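Courses > Textile Materials and Finishing > Unit 3 Handouts > Printed Fabrics

Unit 3, Handout 2: Repeat Structure and Colorant Fastness in Printed Fabrics

Prepared by Nelly Llanos. Lab section notes by Tiruwork Negash.

Read this before the July lab. Symbols follow Handout 1.

1. The repeat

A printed pattern is produced by translating a single unit, the repeat, across the fabric. The repeat has a width (measured across the cloth, selvage to selvage) and a height (measured along the warp). In rotary screen printing the height is fixed by the circumference of the screen. In flat screen printing it is fixed by the frame, and the operator has more freedom. In digital printing there is no mechanical limit, although most mills keep the sizes they used before.

Common layouts:

Straight (block) repeat. The unit is placed side by side and end to end with no offset. Simple to register, but rows and columns show easily on a large flat surface.

Half-drop. Each column is shifted down by half the repeat height. Used for most botanical designs. The eye follows a diagonal and the joins are harder to find.

Brick. Each row is shifted sideways by half the repeat width. More common on narrow goods.

Tossed. Motifs are turned in several directions inside the unit, so the cloth has no top or bottom. Cutting waste is lower – an advantage when the piece is small.

To find the repeat on an unknown sample, choose one distinctive detail, such as a bent stem or an odd leaf. Mark it, then locate the next identical detail along the warp and the next one across. Do not use a whole motif as the marker. Designers often draw two motifs that look the same at a glance and differ in one element.

2. Colorant classes

Pigment prints sit on the fiber and are held by a binder. They work on any fiber, need only dry heat to cure, and have good light fastness. Rub fastness is moderate and the hand is stiffer. Reactive dyes bond with cellulose and need steaming and washing-off. The hand is soft and wash fastness is good. Disperse dyes are used on polyester.

The Tinanari sample set contains pigment prints only. The Borilora set is mixed, and the class must be identified before testing.

3. Figure and ground

Coverage is the share of the surface that carries color. A light-ground print has low coverage, and its ground is normally the bleached cloth itself. Staining is judged on the ground, so a white ground shows bleeding early.
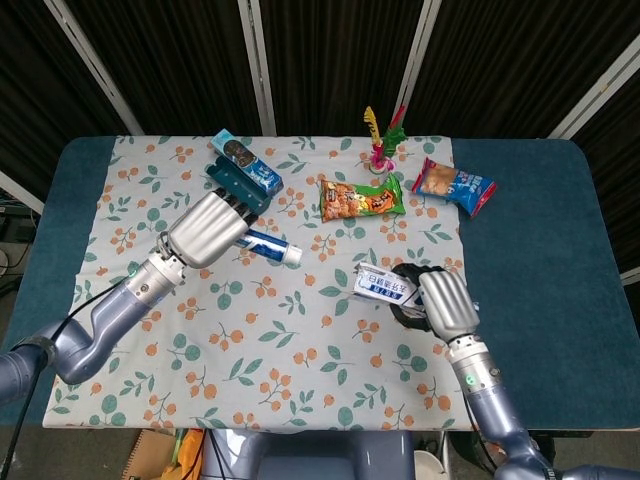
Fig. 1. Botanical print on a white ground: orange berries, brown stems, sage-green leaves.

For prints of this type, record thin lines separately from filled areas. Thin stems lose definition first if the paste is too fluid.

4. Lab procedure

a. Condition the samples overnight.
b. Mark the repeat in both directions and record it in mm.
c. Wash one specimen from each sample at 40 °C with the standard detergent.
d. Rub a second specimen, dry, then a third, wet.
e. Grade against the gray scale under the lamp in the Dağdelen room. Two readers, no discussion until both have written a grade.

Report the lower grade if the readers differ by half a step. If they differ by more, repeat the test.

The report is limited to 300 words plus the table. Sample codes go in the first column, and archive swatch 1,659 is the control for all groups. Groups using the Prullov strips should note that these were cut on the bias – repeat height cannot be measured on them directly.

Contact: Nelly Llanos, Textile Materials office | © Textile Materials and Finishing course | Back to top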